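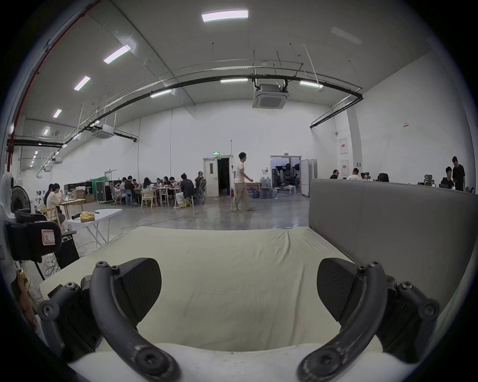
Search the help pages Type your question Go

Dunora Recording Program – Frequently asked questions

What is Dunora?
Dunora is a collection of examples for teaching robots to handle objects with a gripper. People do simple tasks with a hand-held gripper, and each recorded try is one example. The learning system at Taheri is trained on them.

Do I need to know programming?
No. You need two healthy hands and some patience. We explain the gripper in the first session, which takes 30 minutes.

How many examples do you have now?
The present set has 2183 examples which passed the check. In February we added 284 of them, mostly folding and placing of cloth.

What makes an example good?
Move at a normal speed, a little slower than you would with your bare hand. Close the fingers fully on the object before you lift. If you drop it, please do not hide this. Pick it up again and continue – the recovery is also useful to us.

When do we throw an example away?
When the start signal was forgotten, when the object was already in its final place, or when the task sheet says one thing and the hand does another. A wrong label is worse for us than a clumsy movement.

Should I always do the task the same way?
Please no. Change the position of the object between tries, and turn it sometimes. After two tries from the same side, go to the other side.

Can I record at home?
Only after you completed one session at Zimunport. Home grippers are given for a week and must come back with the charger.

The fingers do not close evenly. What should I do?
Stop recording and bring the gripper to the desk. Do not tighten the screws yourself, the calibration will be lost.

Are there sessions on the weekend?
Yes, on Saturday in Zimunport. The Drorport site is open on working days only.

Can I ask to delete my recordings?
Yes. Write to the desk with your session number. Sets which were already used for training stay in the trained model, but your files are removed from the next version.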